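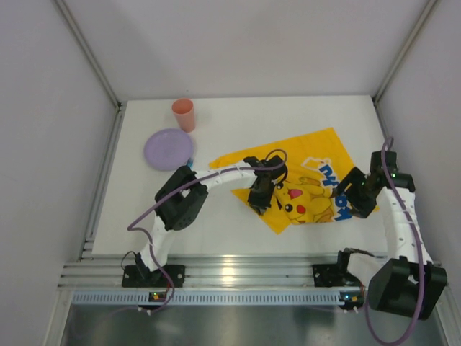
Cable slack and reset rules for two-arm tabletop cells

Forum: Shop Practice > Small Arms and Benchtop Cells
Started by trumwood_jerome

trumwood_jerome
I'm rewriting the bench rules for our cells at Trumwood and would like some opinions before I print them. We run cloth handling with two small arms on one front rail, walls on three sides, open at the front where the operator stands. The old sheet was two pages long and people stopped reading it, so I want this one to fit on a single side.

Draft so far:

1. Both arms parked and torque off before a hand goes over the rail.
2. Cable loops checked at every joint at the start of a shift. No loop may reach the jaws in any pose the job uses.
3. Only the items on the job card are on the table. Anything not being handled goes at the back, clear of both arms.
4. Cloth goes down within the marked area, any angle.
5. Controller boards on the front strip are not touched while lit.
6. Every stop gets a line in the log, even a short one.

What would you change? Rule 2 is the one I get the most complaints about.

a.baptista
Rule 2 is fine but you need to say who checks and how. At my last job it said "inspect cables" and everyone glanced at them and signed. We changed it to moving each arm by hand through its full reach with the power off and watching the loop the whole way. Takes a couple of minutes per arm. You find things that way that you never find with the arm parked, mostly at the wrist, where the loop can be well clear in one pose and lying across the fingers in the next.

Rule 3, "clear of both arms" should mean the elbows too. People look at the gripper and forget the rest of the arm. On a cell like yours a plate at the back can be a long way from either gripper and still be right next to an elbow motor.

derus_tech
Agree on the elbows. We put tape down for the swept area of the whole arm, not just the jaws.

I don't agree with parking both arms for every reset. With cloth you are resetting all day. If the arms are in hold and the speed is capped I don't see the problem with reaching in to straighten a towel. These are small hobby-size servos. You would lose an hour a shift to parking and powering up.

trumwood_jerome
We timed it. Park and torque off adds 20 seconds to a reset. It adds up, but it isn't an hour.

SYu_cells
derus_tech, hold is not off. An arm in hold is waiting for the next command, and if the next command comes from a script somebody left running in another window, it moves. I have had that happen with my hand on the cloth. It only pinched me, but the two grippers were facing each other with the fabric between them and my fingers were in the same place. Small servos still have a geared output and two of them can close on you from both sides.

Keep rule 1 as written. I would add that the operator at the bench is the one who turns torque off, and no one else turns it back on.

derus_tech
Fair point about the second window. We lock ours to one session, so it hadn't come up. I still think a blanket rule gets ignored when it costs people time, and then you have a rule on the wall and a different habit at the bench. I'd sooner write down what people will do.

a.baptista
Then make it cheaper to follow. Put a torque switch on the front rail where the hand goes in. If it is one push, they'll do it.

boris_s
Coming from the maintenance side. Some things I'd want on the sheet:

Cables get a strain relief at the base. If the tail hangs down past the rail on the operator's side, sooner or later someone catches it with a sleeve or a stool and pulls on the connector. Tie it up or run it behind.

Connectors on the driver boards get looked at on a schedule. We do it every 500 running hours. Reseat, check for dark spots, write it down. Our oldest cell had 3144 hours on it when the first connector went, so you could argue for a longer interval, but the check is quick.

Boards mounted out in the open on the front strip should have a cover. Rule 5 tells people not to touch them. A cover means they can't, and it also keeps dropped screws off the contacts. Clear plastic is best so you can still read the lights.

trumwood_jerome
Covers are a good idea and I'll price them. Do you vent yours?

boris_s
Slots on two sides. They run warm but not hot. Leave the bottom open if your strip is perforated already.

steswood_jj
Question about rule 4. Why any angle? We square the cloth to the table edge every time and our fold results are much more consistent.

trumwood_jerome
Depends on what you want the cell for. If it only ever sees square cloth, it will only ever handle square cloth. Ours has to cope with fabric dropped by a person in a hurry, so it goes down rotated, sometimes with an edge folded over or a corner tucked under. What I do want recorded is the starting state. Print side up or down, and whether there is a fold in it.

steswood_jj
OK, that makes sense for your use. I'd still keep one squared run at the start of each shift as a baseline. If that one fails, something is wrong with the arms and there's no point going on.

SYu_cells
Second that. We do the same on our Tang line with a plain cloth, and then switch to printed ones. Also put the baseline cloth on the job card or it will go missing.

derus_tech
What about logging stops? Rule 6 says every one. On a bad day we get about 20 and most are a gripper missing the edge.

a.baptista
A missed edge isn't a stop unless a person stepped in. Define it that way and the log stays readable.

trumwood_jerome
Good, using that. Revised version:

1. Both arms parked and torque off before a hand goes over the rail. The operator at the bench switches it off and is the only one who switches it back on.
2. Start of shift, power off: move each arm by hand through its full reach and watch the cable loops. No loop may reach the jaws. Tails tied up at the base.
3. Only job card items on the table. Items not being handled stay outside the swept area of the whole arm, elbow included.
4. First run with the baseline cloth, squared. After that, any angle inside the marked area. Record print side and folds.
5. Board covers on whenever the cell is powered.
6. Log a stop whenever a person steps in.
7. Connectors checked every 500 running hours.

Rail switch is going on the October parts order. I'm leaving rule 1 alone until it's fitted and then I'll look at the reset times again.

derus_tech
Still think 1 will get skipped until the switch is in. The rest I'd sign.

boris_s
On 7, write the date of the last check on the cover itself. Paint marker works. Labels fall off.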